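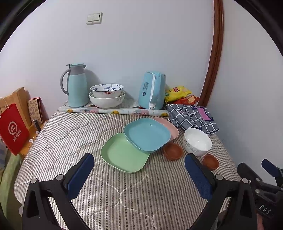 Fig. 1. Tableware and dry goods on a striped quilted cover, before sorting.

Household Practice, Brumport Evening Courses
Handout for Session 11: Keeping tableware in a small room
Tutor: Aoi Yagi
Revised 08/12/2021

Bring this handout to the practical. You will also need a tea towel and something to write with. The reading for this session is the chapter on shelves and drawers in the Moges course book. Skip the part on glass cabinets.

1. Starting point

Many of you live in one room, or in a shared flat where the kitchen cupboard is already full. Your own bowls and plates then end up wherever there is a flat place. The session deals with a set for one or two people: a few plates, a few bowls, small dishes for sauce, a jug, a kettle, a cloth, a mat and whatever snacks are open or waiting.

Lay everything out before you put anything away. Use a soft cover underneath, such as a quilt or a thick tablecloth. It is quieter and kinder to the rims than a bare worktop. The drawback is that quilting is uneven, so tall things should go at the back against a wall and low things in front.

2. Sorting by shape

Sort by shape first and by material second. Colour is no help in deciding what will stack, although it is handy later when you want to tell two people's plates apart. The green, blue and pink plates in Fig. 1 are the same sort of thing and belong in one pile. Square plates with rounded corners need to be turned so that the corners line up. If they are left overlapping like a hand of cards they take up far more room than one plate does, and the top one slides when you reach past it.

Sauce dishes are the items most often lost. Keep them together, either inside a bowl or on top of the plates. If they go inside a bowl, put a folded paper napkin under them.

Rice bowls can go inside a wider bowl, but check the fit with your fingers. A bowl that leans inside another is held up by its rim at one point, and that is where chips start. If it leans, try another pair. Painted rims deserve a little more care than plain ones, so put the painted bowl on top and nothing above it.

3. Tall items

A thermos jug and an electric kettle are the two tallest things in most small sets. Stand both upright. A jug can go right against the wall with its handle turned to the side, where it won't be caught by a sleeve. A kettle should have its handle facing the person who will lift it. Empty both before storing them and leave the lid of the jug open overnight if it is going away for more than a few days.

Do not use the kettle where you store it unless the place is meant for that. It needs a hard, level surface, a socket close by and clear space above for the steam. A bed or a quilted cloth is fine for sorting and no good for boiling water. I have put this in the notes every year and I still have to say it in the room.

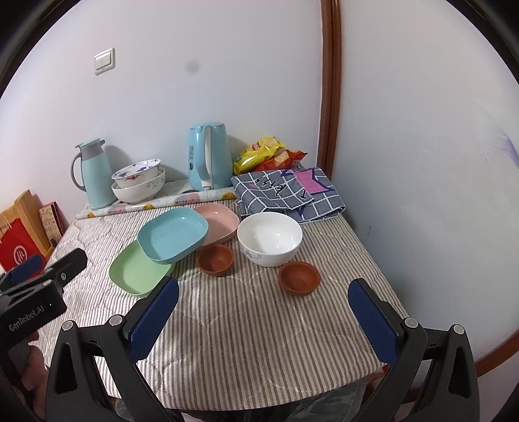
4. Corners

A corner gives you two walls to work against, and for a small set that is usually enough. Put the jug at one end of the back row and soft or light things at the other. Bowls go next to the jug, then the kettle. Packets can lean against the wall behind a folded cloth, provided they are closed.

Leave the front of the surface free for the things in use. A back row that is one item deep can be reached without moving anything. Once it is two deep, you will be lifting the kettle to get at the bowls twice a day, and within a week the bowls will be living somewhere else.

Check what is on the wall before you decide on the order. A light switch needs to stay within reach, and a tall jug directly under one is easily knocked in the dark. Wooden trim marks easily, so keep handles and wet cloths away from it.

5. Cloths and mats

Roll mats and fold cloths. A printed mat that has been folded keeps its creases and the bowls will rock on it. Roll it with the printed side outwards if you want to know which one it is without opening it. The roll can lie along the wall, but nothing heavy should rest on it for long.

Fold the cloth in half and in half again, with the edges even. Uneven layers make a slope, and a packet leaning on a slope ends up on the floor. Cloths go away dry. If you are in doubt, hang it up until morning.

6. Snacks

Snack bags are kept with the tableware in most small rooms and I don't object to it. Keep them at the far end from the kettle. Opened bags are rolled down and clipped. Anything sticky goes in a tin.

7. Practical task

Work in pairs. Each pair will be given a surface 100 cm wide, against a wall, and a box of mixed tableware.

a) Lay everything out and sort it by shape.
b) Stack what can be stacked. Write down any pair of bowls that does not sit level.
c) Build a back row one item deep, with the tall items placed first.
d) Measure how much of the surface is left clear at the front.
e) Change places with another pair and find a sauce dish in their arrangement without moving the jug or kettle.

Allow 17 minutes for a) to c). Plastic plates are in the Tresau boxes and porcelain is in the Estora boxes. Please don't mix them when you pack up, as the dividers are different sizes.

Written work: half a page on how your own tableware is kept now and one change you would make. A sketch seen from above is welcome. Hand it in at the start of Session 12, or leave it in the tray in room 137.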